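## Part 2: Setting up the bench for measuring and mixing

Right, so the table's together, the legs are tight and you've got your first coat of oil on the top. (If you haven't, go back to Part 1. I'll wait.) This part covers getting the bench ready for its proper job, which in my house is weighing out bread flour, mixing the odd spice blend and, once a month or so, making up potting mix for the succulents. Yes, on the same bench. More on that below!

I wrote the first version of these notes in 2013 for my neighbour Chiamaka Ogbonna, who'd bought the same Zomholm butcher-block top as me and had already put a hot casserole dish down on it. They've grown a fair bit.

### What you'll want handy

- The Zomholm top, oiled and left to cure overnight
- A shallow tray with raised sides (mine's a Tilemine, any colour will do)
- A set of measuring spoons, the flat-handled kind that come on a ring
- Food-grade mineral oil and an old cotton tea towel
- Two or three small pot plants, if you like greenery near your food
- A spirit level

### 2.1 Check the top is level

1. Put the spirit level along the long side of the table, then across the short side.
2. Wind the adjustable feet in or out until the bubble sits in the middle both ways. A quarter turn at a time is plenty.
3. Lean on each corner. If it rocks, go again.

**Note:** My floor's smooth and the feet used to creep a little whenever I kneaded. Felt pads made it worse. The thin rubber discs from Prodico fixed it, and they peel off without leaving a mark.

Don't skip the leveling just because the table feels solid. A spoonful of yeast heaped on a sloping bench will show you the slope very quickly, and you'll be sweeping it out of the grain for a week.

### 2.2 Prepare the timber

1. Wipe the whole top with a barely damp cloth and let it air dry.
2. Rub a little oil between your fingers and onto any spots that look pale or feel rough.
3. Work along the grain with the tea towel until the surface stops feeling greasy.
4. Leave it alone for a few hours. I do mine after dinner and come back at 7 in the morning.

**Caution:** Lay the oily towel out flat outside to dry before you bin it. Mineral oil is pretty well behaved, but some people use linseed on their tops, and a scrunched-up linseed rag can heat up and catch fire by itself. It's a good habit whichever oil you've got.

**Caution:** No olive oil, please. It goes rancid and the smell hangs about forever. Ulises Cisternas gave me a very nice bottle specifically for the bench and I had to tell him it went on the salad.

### 2.3 Sort out the spoons

You'd think this would be the easy bit, and it is, but I've met plenty of people who fish through a drawer with floury hands for the half teaspoon. I did it for years.

1. Take the spoons off their ring. You can't level one off nicely with four others dangling from it.
2. Wash and dry the lot, getting right into the bowls.
3. Read the size on each handle. If the print has worn off, measure water with a spoon you trust and scratch the size on the back.
4. Set them out so you can grab any handle without shifting the others.

**Note for anyone using overseas recipes:** an Australian tablespoon is 20 mL and most others are 15 mL. Teaspoons are 5 mL pretty much everywhere. If your biscuits come out strangely salty or your scones taste of bicarb, check where the spoons came from before you blame the recipe. Thaís Batista went through most of a winter of flat muffins with a mixed set, poor thing, and she's a much better baker than I am.

Colour-coded sets are brilliant for this. Once your hand knows the teaspoon by its colour you stop reading handles altogether. Just don't assume a second set uses the same colours for the same sizes, as my Lawal ones don't match anybody else's.

### 2.4 Place the tray

1. Put the tray where your mixing hand naturally falls. For me that's past the middle of the table, so I've got bare timber in front for the bowl.
2. Turn it on an angle if that suits you. Square to the edge looks tidy, but a corner pointing away gives you something to tip from.
3. Rest the spoons against the side or let them overlap the rim, whichever is quicker to reach.
4. Keep the pot plants to one end.

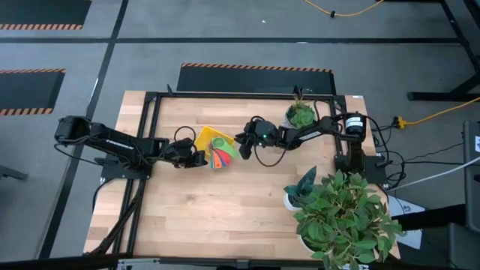

**Can I use the same spoons for flour and for potting mix?**
Keep a separate set for the garden stuff. Fertiliser and perlite dust get into scratches in the plastic, and washing won't reliably shift them. Mark the garden set with a dab of nail polish on each handle and store it well away from the kitchen.

### 2.5 Plants on the bench

I like having a few little ones there, and succulents are the easiest company since they don't want much water. Lift them off to water them, let them drain in the sink, and only bring them back when the bottoms of the pots are dry. A damp pot will leave a dark ring in the timber. If you've already got a ring, a light sand along the grain and fresh oil will usually take care of it.

Give the pots a quarter turn every so often so they don't lean toward the window. And clear them right off on bread day, because flour settles on rosettes and it's a fiddly job with a paintbrush getting it out again.

### 2.6 Looking after it

- Wipe up spills straight away, turmeric especially.
- Re-oil whenever water stops beading. Mine gets a coat every November and another in autumn.
- Wash the tray by hand if it's plastic. The dishwasher warped my first one.
- Check the feet each time you move the table.

If a foot bolt has stripped, Yakubu Shehu at the hardware counter keeps spares under the part number 558. Take the old one in with you to check the thread. Part 3 covers fitting the shelf underneath, and you'll need a second pair of hands for that.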